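Print this entry | E-mail this entry

Jun 13, 2021

Long day, and I promised myself I would write it down before bed. We have had the Trekent arm on trial for six weeks now, and the month after next somebody has to tell Morven Paterson whether we are buying it, so I suppose that somebody is me.

Mayu Hirose drove in this morning even though it was Sunday, bless her, and brought those almond rolls from the place by the station. We ate first and worked after, which is the right order. The quote from Dikel was still on my desk, all 32 pages of it, and we went through the service plan line by line. I like the people at Dikel. They pick up the phone, and Andri Koller has called me back from his car more than once to talk me through a setting. But the plan charges for every visit after the first year, and I had somehow read right past that back in December when the first offer came.

Then we got down to the arm itself. I have grown fond of it, I admit. It moves quietly, it starts up without a fuss, and the teaching mode is so simple that Jörg Diekmann had it stacking trays in one afternoon, and Jörg still prints out his e-mails. What I like less is the reach. On paper it is plenty – in our room it always seems to want one more hand's width. Mayu thinks we could move the stand. I think she is right, but I'd like to see it done before we sign anything.

We spent a good while close up, going over the housing and the bolts. The joints look sturdy to me, and the seam between the shell halves is thin and neat. The plastic sheet over the top is another story, all scuffed and crinkled toward the end, with a ragged edge curling up by the bolt. Dikel sells a fitted cover for 300, and I grumbled about that price for longer than it deserved.

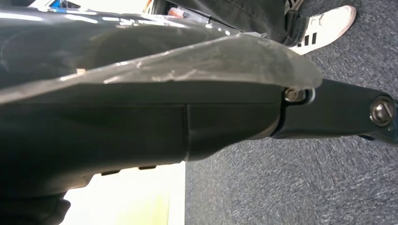 What I will tell Morven

Buy it, but ask for two things. I want the fitted cover included, and I want the second year of service at half price. Ambros Eberhard got something like that out of Rollier for the labeling machine, and he says it took one friendly letter. I can write a friendly letter.

I did think about the Bachmann again. It is cheaper, and over 70 pounds lighter with the stand, so we could roll it around by ourselves. But the screen drove me up the wall at the demo, and Mayu felt the same – she pressed the wrong button twice and she is good with these things.

Home by seven. Soup, a bit of radio, and my feet up. Must remember to ask Andri about the spare cable tomorrow.

Recent entries
Jörg and the tray stacker
Second call with Dikel
The Bachmann demo
Seedlings, finally

Print this entry | E-mail this entry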